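In Defense of the Bare White Table

I have owned exactly one "interesting" table in my life, a dark, knotty thing I picked up secondhand when I lived near Stuvov, and I spent most of our years together hunting for stuff on it. Keys, receipts, a black pen that had simply become part of the wood. So let me say it plainly: give me a plain white tabletop and very little on top of it!

My friends think this is a cold, dentist's-office sort of taste. I think they've never had a good drink at one. Put a paper cup on a white table and suddenly it's the thing you're looking at, and you remember you meant to drink what you poured.

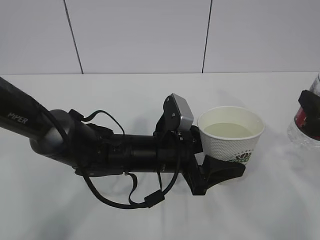 A paper cup at the white table.

Now, I know the furniture people want us to have texture. The Besnard catalog that lands in my mailbox every February is 578 pages of texture (I didn't read them all, I have a job), and a table called the Fukberg gets a full spread with a runner, a bowl, candles and a stack of books. Where does the person go? Where does lunch go? You'd have to clear it for ten minutes just to eat a sandwich - and then put it all back.

And the price! The Fukberg is 3000 dollars. My white top came from Trutelside, the discount place off the highway, and cost me 31 dollars without legs. I put it on the legs from the old one on a Thursday evening and it has been the best table in the house ever since.

What I like most is how it treats ordinary things. A water bottle with a red label looks almost dressed up against all that white, and I can spot mine from the doorway. On the knotty table it would have been one more lump in the pile.
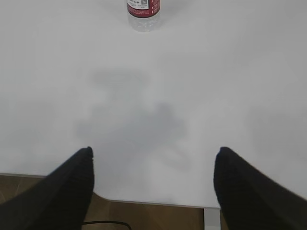
Doesn't a white table show every stain?
It shows them right away, so you wipe them up while they're fresh. I use a damp cloth and a drop of dish soap after supper, and that's the whole routine.

I'd still take that over the knotty one, crumbs and all.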